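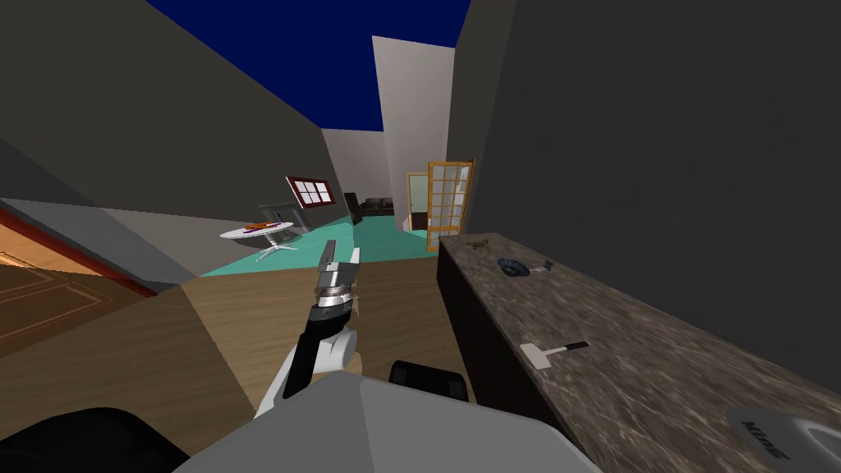
Okuvard Home Challenge Kit

For school robotics clubs and after-school classes
Item no. 301
Made by Brukent

Okuvard gives your club a whole house to drive a robot through, and all you need is a classroom computer. Students write the code, pick a room, press Run and watch their arm go to work. We love how fast a new group gets hooked on this one!

The house has a long kitchen counter with small things lying on it (yes, there's a spatula), a living area with a sofa and a round table, and doors and windows to steer toward. Students can switch to the wrist view at any time and see what the gripper sees, tilt and all. It takes some getting used to, and younger kids often pick it up quicker than their coaches.
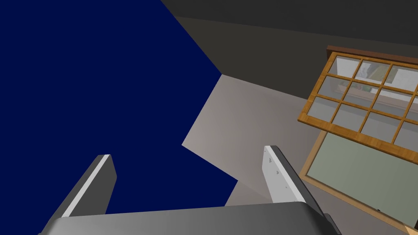
Wrist view with the gripper fingers apart, window to the right.

What's in the kit

Okuvard house simulator, club license for one school
Block coding and Python, switchable mid-project
Nisar season pack with practice tasks and score sheets
Coach guide, printed and spiral bound
2 posters for the classroom wall

How scoring works

Every run starts with 1000 points. Bumps and dropped objects take points off, and finishing a bonus task puts points back on. A perfect run with all bonuses is worth 2000. Runs are saved, so teams can replay them side by side and argue about who took the better path to the counter (they will).

From a club

"We started in October with kids who had never written a line of code. By the second meeting they were staying late to fix their reach. My brother Martim helps out with the Python group and now he has his own team name." Mafalda Tavares, coach, Cardoso Robotics Club

Good to know

Works without an internet connection once it's installed. A game controller is handy for practice driving but isn't included. Season packs from earlier years still load, and saved student projects carry over.

Goes well with: Nisar season pack refill, Brukent controller set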